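Accueil | Visites | Ateliers | Archives | Contact

Visite de la parqueterie Telterden, 6 septembre 2019

Accueil à 9 h par Kamil Hájek, responsable du séchage. Le site traite 2 228 m³ de chêne par an.
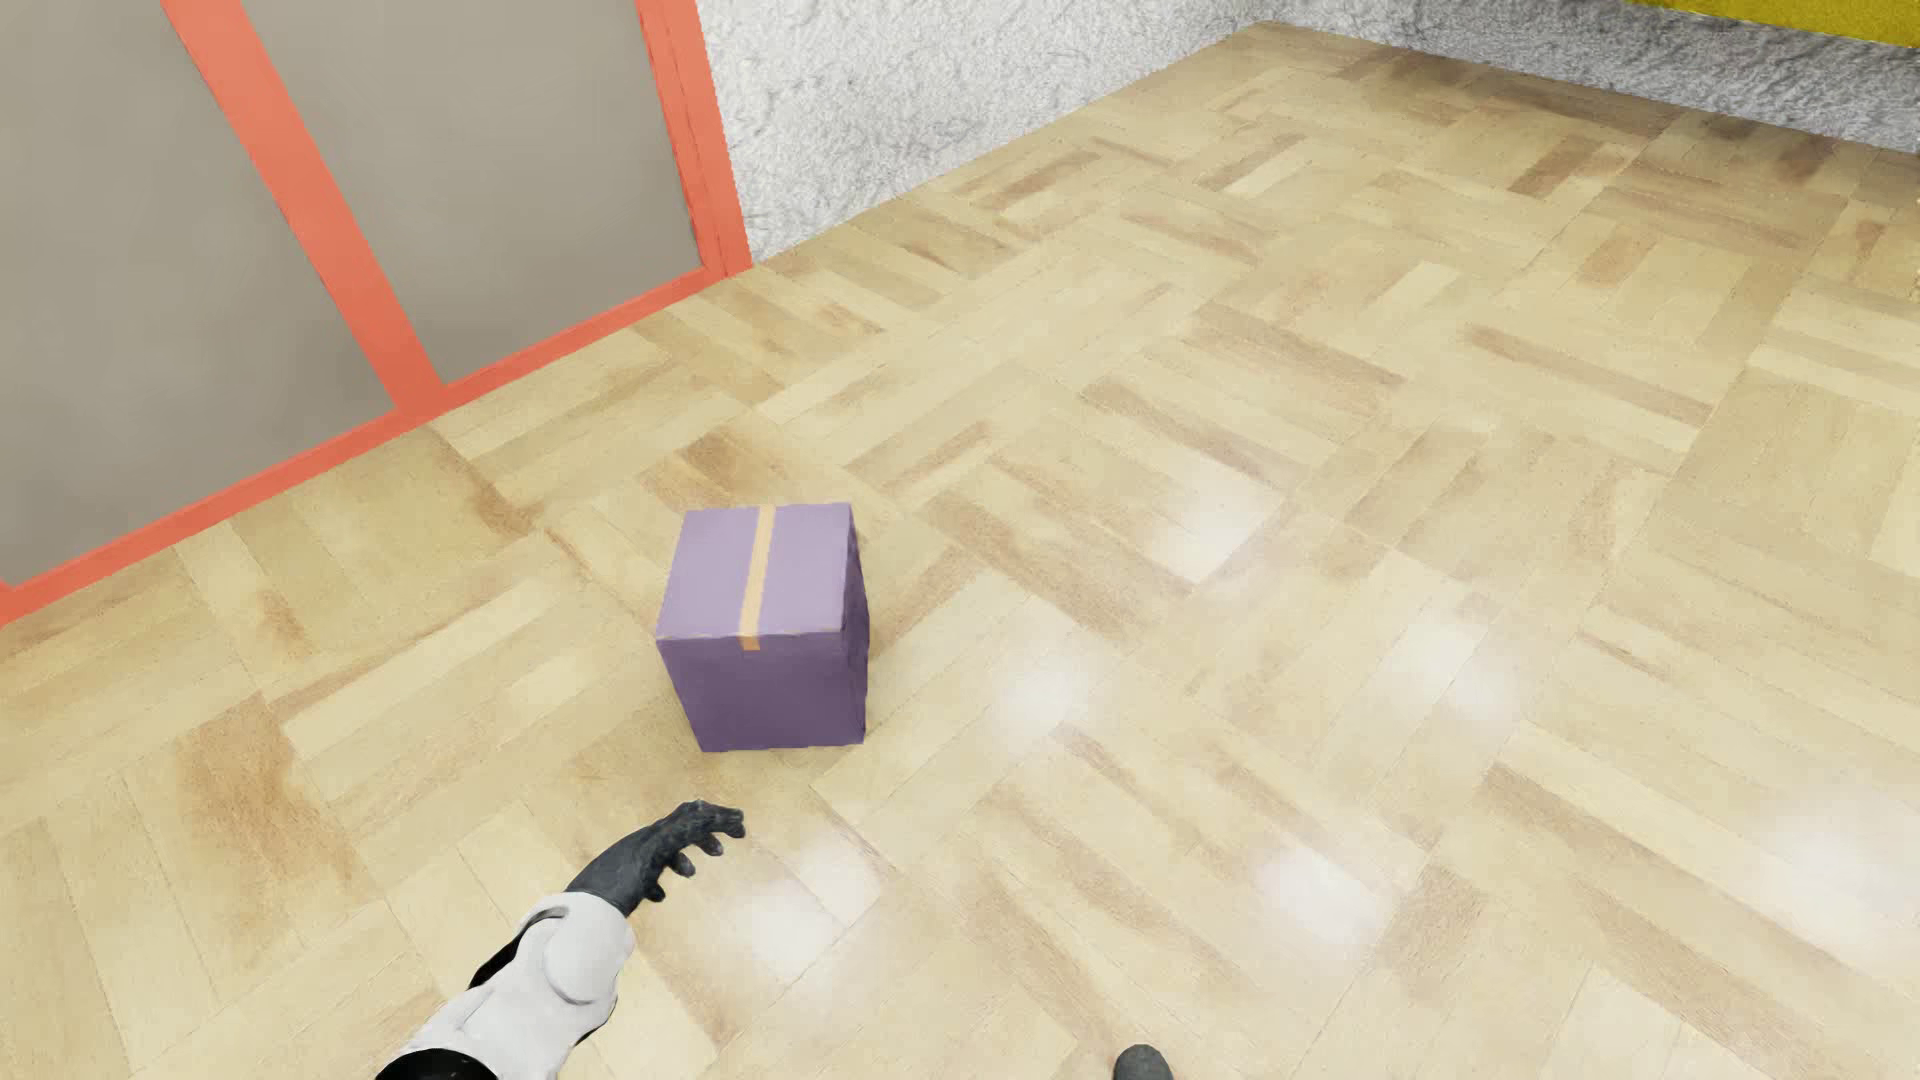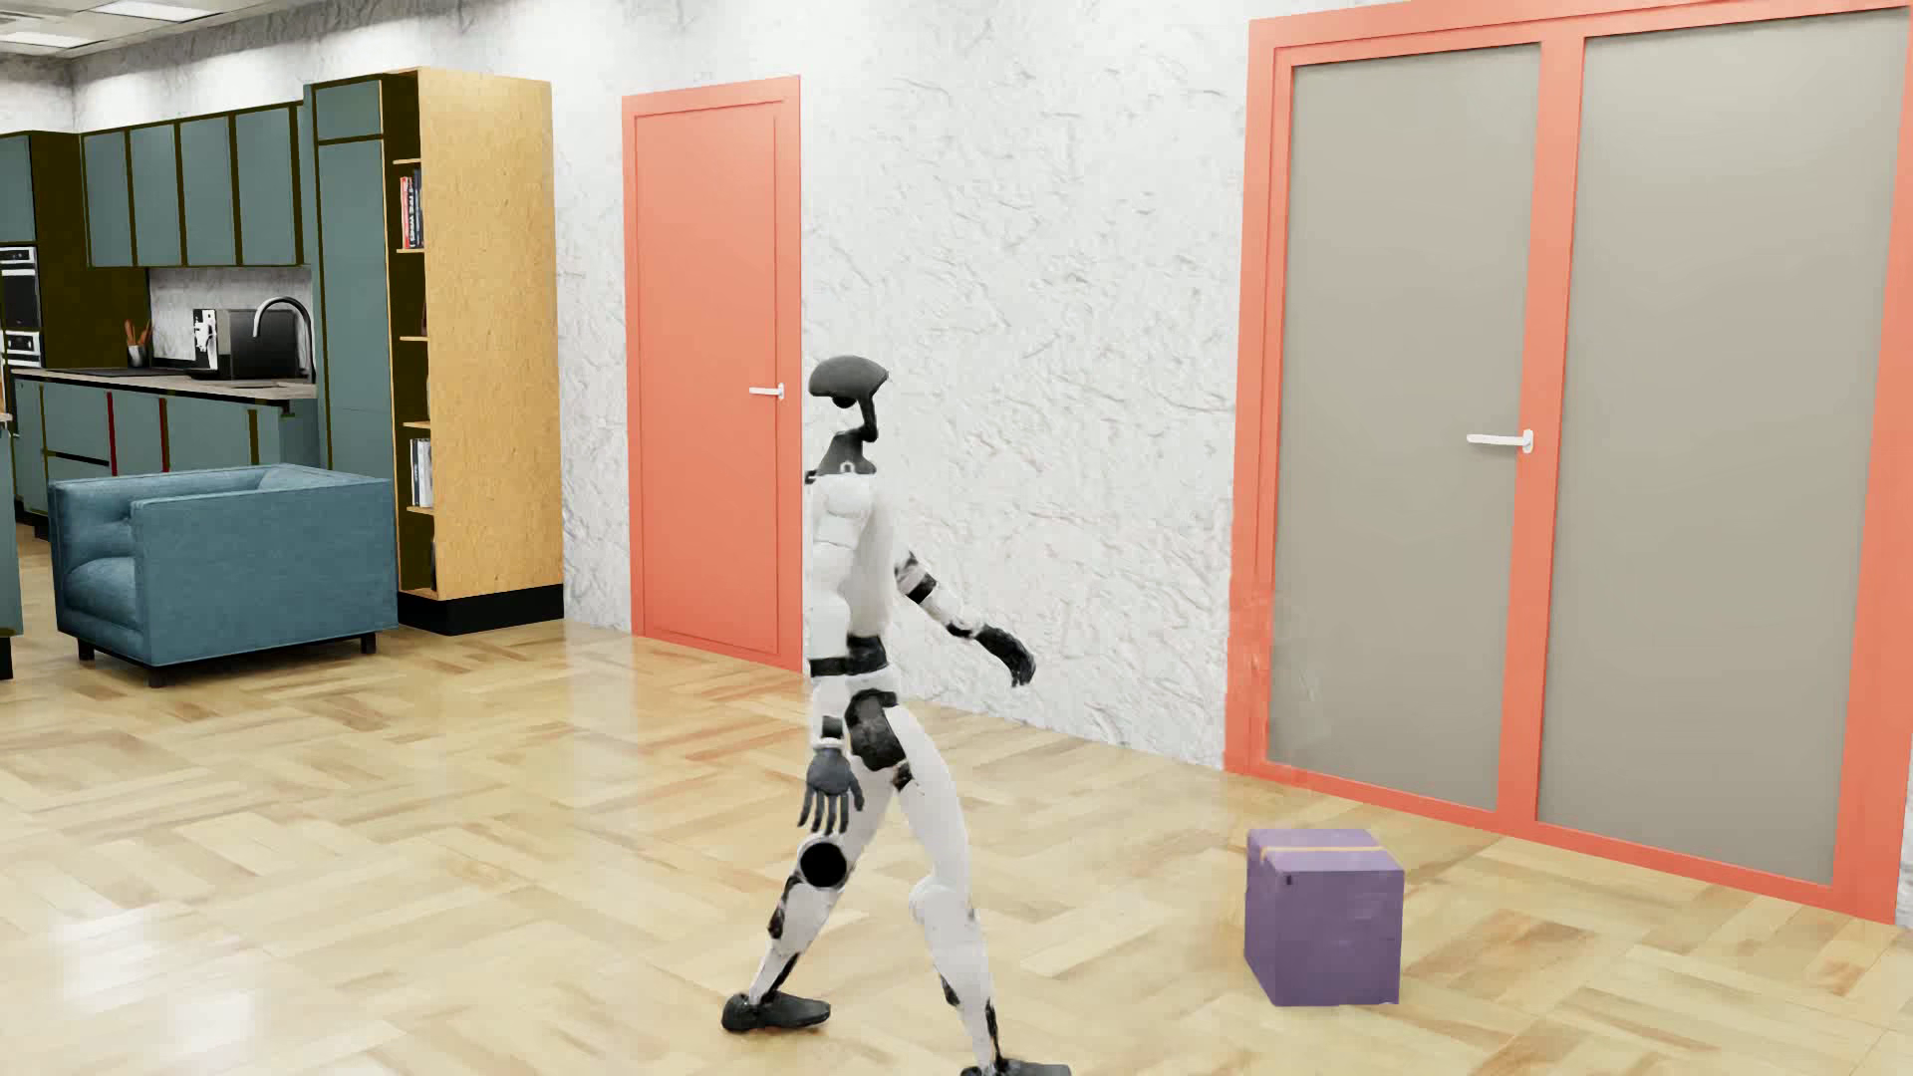 Parquet clair, porte orangée.

Cycle de séchage : 59 jours, cinq cellules. L'humidité finale n'est relevée qu'en sortie – point discutable. Rendement matière annoncé : 79 %. La ligne de rainurage Lodhi était à l'arrêt.

Commentaires

Doltetti : Quelle essence hors chêne ?

Skuvside : Frêne, en avril seulement.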